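Requesting Subsamples from the Gurkia Sediment Core Archive

By Baptiste Pichon
10 Sep 2019
3 comments

Requests for Gurkia core material go through the Restix catalog. You need an account and the section number of each core you want to sample.

Log in and open the Holdings tab. Filter by site, then by storage type. Frozen sections carry the suffix F and refrigerated sections the suffix R. Material from the Suksawat site is listed under its old hole numbers, so search for those if the filter returns nothing.

Select a section and enter the top and bottom of the interval in centimeters, measured from the section top. Do not use depth below seafloor. The longest section in the archive is 285 cm, and the form rejects any value above that. Leave at least 3 cm between your interval and any earlier sample shown in the log.

Choose a sample volume. Requests up to 11 cubic centimeters are approved by the curator. Larger volumes need a one-page science plan, attached as a PDF. State the planned analysis, the lab where it will be done, and whether the residue will be returned. 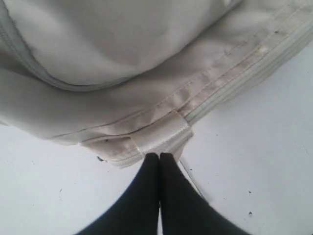
Frozen samples ship on dry ice and need a named receiver at your end. Enter that person's phone number in the Delivery field, not under Notes. Refrigerated samples ship in sealed tubes with Brorow labels. Copy the label number into your own records before opening a tube.

Requests for the next cutting session close at the end of November. To change an interval after submitting, withdraw the request and file a new one. Edits made in the comment box do not reach the cutting list.

Shares: 11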